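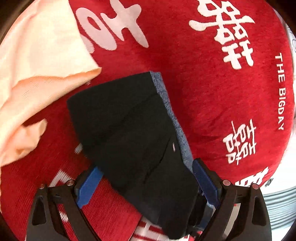
Accueil | Numéros | Auteurs | Rechercher
Imprimer cet article – Envoyer par e-mail

3.2. Ce que plier veut dire

J'avoue que je suis arrivée à cette partie de l'enquête avec une idée toute faite : on plie en deux, puis encore en deux, et voilà ! Or, dans les 20 foyers du corpus Sonditz, j'ai surtout vu des plis de travers, des bandes, des rouleaux mous, et des gens très contents du résultat. Sur les 3 089 gestes que j'ai relevés, 1 232 seulement suivent la règle du bord contre bord.

Figure 4. Étoffe noire pliée et étoffe couleur pêche, posées sur un tissu rouge imprimé de caractères chinois. Une bande gris-bleu reste visible le long du noir.

Cette bande gris-bleu m'a longtemps occupée (trop, sans doute). Est-ce une autre couche, ou l'envers de la pièce ? Je ne tranche pas. Dans mon codage, je l'ai notée « débord », comme tout ce qui dépasse d'un pli sans que la forme générale en souffre – et le noir garde bien, malgré ses bords inégaux, une allure de long rectangle.

Le support compte aussi. Tikkanen traite la surface de pliage comme un fond neutre, et là je ne suis pas du tout d'accord : un tissu étalé accroche, glisse, fait des vagues, et on plie autrement dessus que sur une table nue. Mes interlocutrices de Fullodgate en parlaient volontiers, souvent avant même que je pose la question. L'une d'elles refait son lit exprès avant d'y trier son linge.

Reste le cas des pièces à moitié pliées, que la grille Virkora range parmi les échecs. J'ai préféré leur ouvrir une catégorie à part (voir tableau 2).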